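Ticket 141: Photos in product listing upload sideways and too large
Product: Hirgate shop plugin, running on Caron theme
Status: Open

Hello support team,

I have a small online shop for table decorations. Since the update in February, my listing photos have two problems. First, some of them turn by 90 degrees after the upload. Second, the plugin does not make the small version, so the listing page loads the full file and becomes very slow.

I tried with 49 photos. The ones from my old folder are fine. The new ones are not.

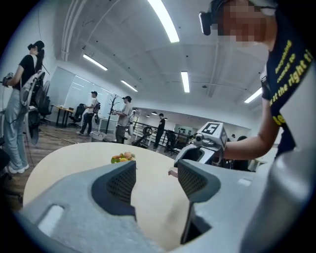
Attachment 1: round table with fruit, turned after upload

What I did already:
Cleared the cache in Hirgate and in the browser.
Changed the theme from Caron to the default one. Same result.
Set the maximum width to 400 in the media settings and saved it. After I reload the page, the field is empty again.

Update, 3:20 pm
I followed your advice and switched off the Tastex gallery add-on. The width setting now stays saved. I uploaded one more photo and it is the right way up, but the small version is still missing.

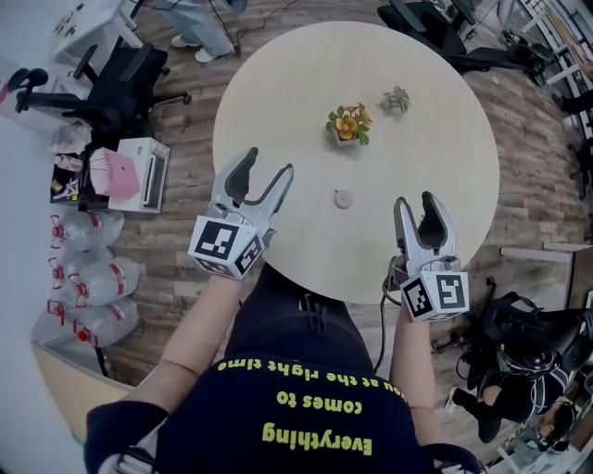

Attachment 2: same table from above, flowers and pink disc, Tastex off

The error log shows "resize failed, code 2" at each upload. My hosting is with Desteo. Could you please tell me which setting I must ask them to check? I would prefer not to reinstall the plugin, as my catalogue is inside it.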